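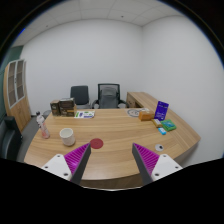 リモコンで本体を動かすほうが確実なのに、なぜわざわざ手で持つグリッパーで教えるのか、という質問を説明会の後に受けました。同じ趣旨の問い合わせが続いているため、最初の項目で回答します。Undholmの教示作業に参加する方、データを受け取る方は、そのまま下の各項目もご覧ください。

## 手持ちグリッパーと遠隔操作は、どう使い分けていますか

机の上で完結する作業は、手持ちグリッパーで記録しています。本体を運び込む必要がなく、場所を変えて記録しやすいためです。力加減の確認が必要な作業や、本体の関節の限界に近い姿勢を使う作業は、Ultikの操作卓から遠隔操作で記録します。

どちらか一方に統一する予定はありません。卓上の「コップをコースターに置く」は手持ち、「引き出しを開けて中の物を取る」は遠隔操作です。

## 両手で持つ必要がありますか

卓上課題は両手が基本です。片手しか使わない動作でも、もう片方のグリッパーは下ろさず、画角の下側に指先が入る位置で保ってください。途中で片方を机に置いた記録は、学習には使いません。

## 記録はどの時点から始めますか

両方の指を開き、何もつかんでいない状態から始めます。開始音が鳴ったら一呼吸おいて動き出してください。終了時も指を開き、対象物から離してから停止ボタンを押します。つかんだまま止めると、後の処理で終点が決まりません。

## 机の上は片付けておくべきですか

片付けすぎないでください。課題に関係のない箱や小袋、紙類は残しておきます。ただし、次のものは外します。

- 氏名や住所が読める書類
- 画面がついたままの端末
- 倒れると中身がこぼれる容器

課題に使う物の手前には、グリッパーが入るだけの空きを作ります。配置は1回ごとに少しずつ変えてください。変える幅に決まりはありませんが、コップとコースターの左右の順は、ときどき入れ替えてもらえると助かります。

## 何回分の記録が必要ですか

現在の卓上課題では、1課題あたり176回を目標にしています。検査で残るのはほぼ140回です。不足した場合は追加で依頼しますが、同じ方に同じ課題を続けて頼むことは避けています。

1回の作業枠は33分です。枠の途中で目標に届かなくても問題ありません。次の方が引き継ぎます。

## 失敗した動作は消したほうがいいですか

消さずに「失敗」の印を付けて残してください。落とした、滑った、位置がずれた、という記録は、検査用のデータとして別に保管しています。印を付け忘れたときは、次の記録を始める前であれば、操作メニューの「直前の記録」から付けられます。

つかみ直して最後まで終えた場合は、失敗にはしません。「やり直しあり」を選びます。

## 動かす速さの目安はありますか

普段の手の速さより少し遅くしてください。急に向きを変えると、カメラの映像から手の位置を推定できなくなることがあります。特に、無地の壁だけが大きく映る向きは避けます。推定が途切れた記録には、取り込み後に自動で警告が付きます。

遅すぎる動きも困ります。対象物の手前で止まって考え込むと、その停止まで学習されます。迷ったら一度中止し、最初からやり直してください。

## 遠隔操作の映像が遅れて見えます

まず無線接続を切り、有線に替えてください。直らないときは操作卓を再起動します。遅れが残った状態で記録を続けないでください。操作する人が遅れに合わせて動くようになり、後から時刻だけ直しても使えるデータになりません。

Flultbridgeの拠点から接続する場合は、操作卓の設定で中継先を「自動」から「固定」に変える必要があります。この設定は再起動すると元に戻ります。

## 指のパッドが減ってきました

内側のパッドに浅い傷がある程度なら、そのまま使えます。端が浮いている場合や、左右で厚みが目に見えて違う場合は交換してください。交換は必ず2本の指を同時に行います。交換後は開閉幅の校正が必要で、終わるまで記録は始められません。

取付部のねじは各自で締め増ししないでください。緩みに気付いたら、機材棚の返却側に戻し、貸出表の備考に書いておいてください。

## 利き手が左でも参加できますか

できます。登録時に利き手を選ぶ欄があり、記録にもその情報が付きます。グリッパーの左右を持ち替える必要はありません。

## 記録したデータはどこで確認できますか

取り込みが終わると、Kushwahaの一覧に課題名と記録番号が表示されます。反映は翌朝になることがあります。本人が見られるのは自分の記録だけで、再生はできますが書き出しはできません。取り消しを希望するときは、一覧の右端にある「取り下げ」を押してください。すでに学習に使われた分は、次回の学習から外れます。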